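Shop Technician, Part-Time
Trokville Makerspace, Bitska Building

Posted Feb 22, 2022

Trokville is a member-run workshop with 152 members and 946 square meters of floor. The technician keeps shared equipment in working order and reports to the operations lead, Güven Yazıcı. The post is for 13 hours a week and begins in July.

Duties

Inspect and service the laser cutter, both lathes and the dust extraction system.
Maintain the Dursun tool log and tag out faulty equipment.
Run the safety checkout for new members on the table saw and drill press.
Order consumables within the monthly budget.

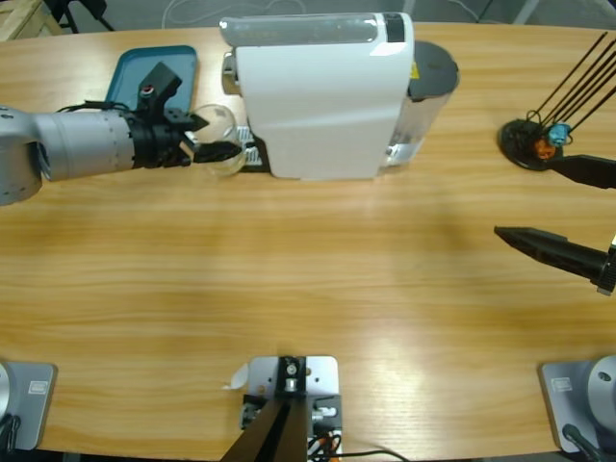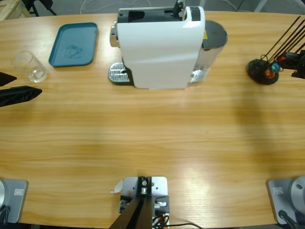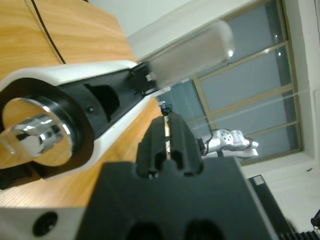
Requirements

Two years of paid or unpaid work in a shared shop, school shop or small factory.
Ability to read wiring diagrams and replace belts, bearings and switches.
Current first aid certificate, or willingness to obtain one before the start date.
Ability to lift 20 kilograms.

Experience with Erport door access software is useful but not required.

Terms

Hourly pay, set by experience. Two evening shifts per week. The technician receives full membership and one storage locker for the length of the contract.

How to apply

Send a resume and a one-page account of a machine you have repaired, including the fault, the parts used and the test performed afterward. Applications go to Güven Yazıcı at the front office, on paper or by email. Interviews last one hour and include a short practical task at the bench. No more than 7 applicants will be interviewed.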